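Resident Director's Diary
Talpur House Residential Library
Fri 4 April

The reading room opened at the usual hour and was attended throughout the morning. Two members extended their stays through the end of the month, and their requests were approved at the desk. The east windows were opened before breakfast and closed again when the wind came up. The barometer in the hall has been reset and should be read again tomorrow evening.

Correspondence

A letter was received from Parveen Ansari concerning the Cletetti bequest. She confirms that the family has agreed to the transfer of the remaining volumes, 269 in all, on the condition that they be shelved together and not divided by subject. I have replied that the House accepts this condition. The north alcove can hold them if the bound newspapers are moved to the lower corridor, where the shelving was strengthened in November.

Miss Ansari also asks whether her grandfather's marginal notes will be available to readers. I wrote that they will be, under the same rules as the other annotated books, with pencils only and no tracing. I did not raise the matter of the water-stained atlas. It would be better to discuss that in person, with the book open between us.

The second letter of the day came from Warkivero, the bindery, and was less welcome. The price of half-leather has gone up again, and the firm can no longer promise work in under four months. I have asked for a revised quotation in cloth. The parish histories do not need leather and never did, although my predecessor was firm on the point and the shelves look very handsome for it.

Reading Room

Tanveer Marwat gave his talk on regional almanacs at two o'clock. Attendance was 26, a good figure for a weekday afternoon, and additional chairs were brought from the dining room. Mr. Marwat spoke for slightly longer than the program allowed. His account of how the planting tables were copied from one printer to the next, errors included, held the attention of the room. One almanac placed the last frost a full month late for several years running, and the mistake can be followed across three counties.

Questions continued into the tea interval. A reader from the upper floor disputed the dating of the earliest copy, and did so with some heat. Mr. Marwat took the objection courteously and offered to look at the watermark with her on Monday. I have reserved the small table by the lamp for them.

I should record that I had doubts about placing this talk on the calendar. The subject seemed narrow to me when it was proposed, and I said so at the time. I withdraw the remark.

Rooms and Furnishings

The general tidying of the workroom continues. Cables are to be kept in bins and not in drawers, where they have twice prevented the map case from closing. The translucent gray bin has a low front and can be reached into without being lifted from the table. Labels will be prepared next week, and members who bring their own chargers are asked to mark them with their initials. 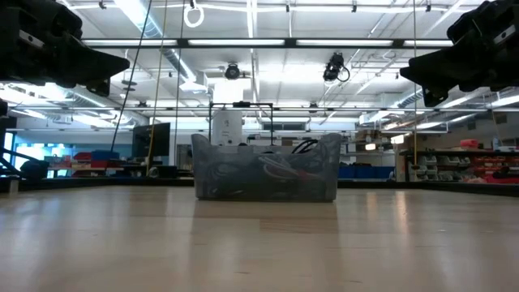
Garden

The first of the Flulora bulbs have opened along the south wall. They were sold to us as white and are a clear yellow. I have no objection to the color, but the supplier should be informed before the autumn order is placed. The bed beneath the library windows remains bare, and I am inclined to leave it so until the gutter above has been repaired.

The pear tree was examined in the late afternoon. The split in the lower limb has lengthened over the winter, and the limb will have to come down. I regret this. It has shaded the bench there for as long as I have held this post, and members have written a good part of several books beneath it. The bench can be moved a few yards toward the wall, but the light there is harsher and the ground slopes.

Household

Dinner was served at seven. The lentil soup was praised and the fish was not. The kitchen has asked for a decision on Sunday lunch, which I have put off until I know how many members intend to be away. The sign-out sheet has five names on it at present, and one of them is illegible.

A complaint was made regarding noise on the back stairs after eleven o'clock. I walked them myself this evening in soft shoes and found that the fourth and seventh treads creak no matter how one steps on them. The notice asking members to use the front stairs at night will be put up again in larger type. The carpenter should be consulted as well.

Personal

I read for an hour after dinner, the first uninterrupted hour this week. The book was a volume of letters from the Cletetti shelves, sent ahead of the rest as a courtesy. The writer complains to her sister about damp, the cost of candles and a guest who would not leave. She writes well when annoyed. I copied out one paragraph for the commonplace book and marked two more.

The hall clock is losing time again. I wound it at ten and set it by the kitchen radio. The lamps on the upper landing were still lit when I came up, and I left them on for the reader in the end room, who had asked to work late.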